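Haltdale office clear-out: the gallery

We were told the move from the Rangel building would take 3 hours. I had my doubts then and I have them now. The removal quote came to 2,650, and for that we still unplugged everything ourselves and found our own boxes.

The plan, as circulated in April, was that every desk would be stripped, wrapped and labelled before lunch. Savach supplied the labels. They stick very well to fingers and rather less well to anything else, so check yours before you believe what's written on the crate.

According to the stock list we own 1,431 items. I'd like to meet whoever came up with that. It has the same filing cabinet on it under two names and leaves out the whole kitchen.

Monitors were supposed to travel with their stands off and their leads bagged separately. A fine idea on paper. Stands take a screwdriver, bags take patience, and by four in the afternoon both were in short supply.

The Brarnalov people assure us that any lead will fit any screen. I've heard that before, at the last move, and we spent five weeks sharing one that worked. Keep your own with your own screen and put your desk number on both.

Screens face down on the carpet, please, and only where it's been hoovered. I still think a blanket underneath would have been cheap insurance, but I was outvoted.

Back of a grey monitor on the brown carpet, stand arm still attached, with a blue cable looped across it and a thin white one down the side.

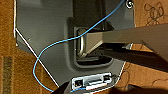 More pictures will go up once the new place has a connection, which we've been promised within 5 working days. I wouldn't refresh the page just yet.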